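MANU 23 — Collaborative Cells, Handout 4
Good practice at the bench (V. Rantala)

Standards are written by people who have been pinched. Read them in that spirit.
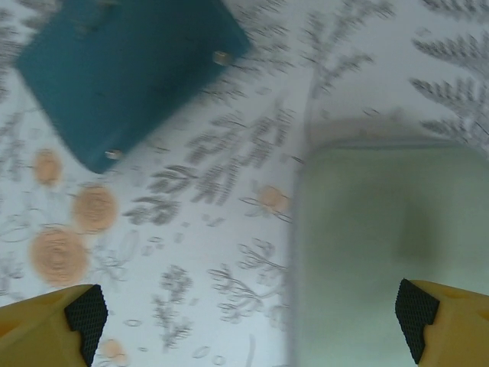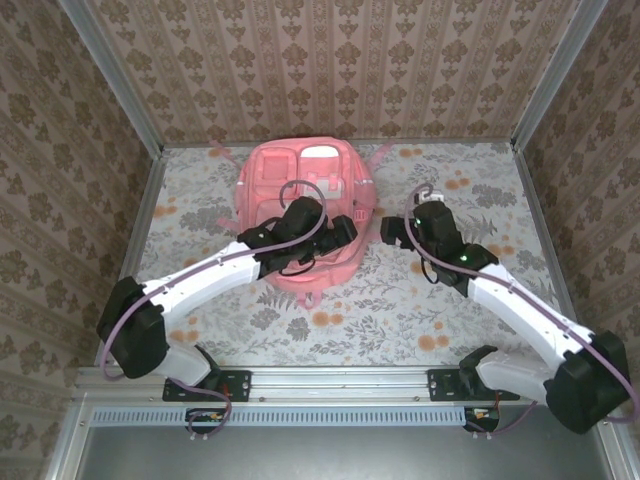

Wrist view, then the whole cell with both arms and the pink backpack.

Before enabling motion:

Check the cables at full reach, both arms. A loop that clears at home position may not clear anywhere else.

Set the grip force for the softest item on the list. The Tumitz default is 67 per cent, a fine setting for bricks.

Walls are not guarding. Wallpaper is certainly not guarding — see clause 4 of the lab rules.

Log every stop, including the embarrassing ones. Last January's log ran to 962 lines and one apology.

Lab rules, signed, to Rantala by 23 May 2025. Initials don't count as a signature.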